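Dymphna Ó Flaithearta on dehumidifiers, noise and the Stedness 2

Dymphna Ó Flaithearta has a cold. She's doing the call from her kitchen, tea in hand, and wants it known that the cold has nothing to do with damp. "My house is dry. Bone dry. I'd be out of a job otherwise."

The job is product lead at Stedness, whose second dehumidifier goes on sale this week. $261, white only. Why no black one? "Dust. You see every bit of it."

The first model was good at pulling water out of the air and terrible at being quiet. She doesn't argue. "We got over 200 emails about the fan. My own sister sent one."

So – new fan, from a supplier called Trivetti, and a bigger tank. Also a drain hose in the box, which used to be extra. "People were mad about the hose. Fair enough, I was mad about the hose."

No app, though. Wada has one, Flillamico has one. She shrugs that off. "You set it to fifty percent and you walk away. What's the app going to tell me, that its raining?"

Where should it go? Bedroom hallway, doors open. Not the garage in winter, it's too cold in there for this type and the coils ice up. Filter gets a rinse once a month, and she admits she forgets hers.

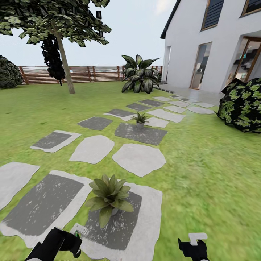 Stepping stones across the lawn, with a potted plant on the nearest.

Next up is a smaller unit for closets, due in July if teh testing goes well. Price? "Less." She coughs, apologizes, goes to put the kettle back on.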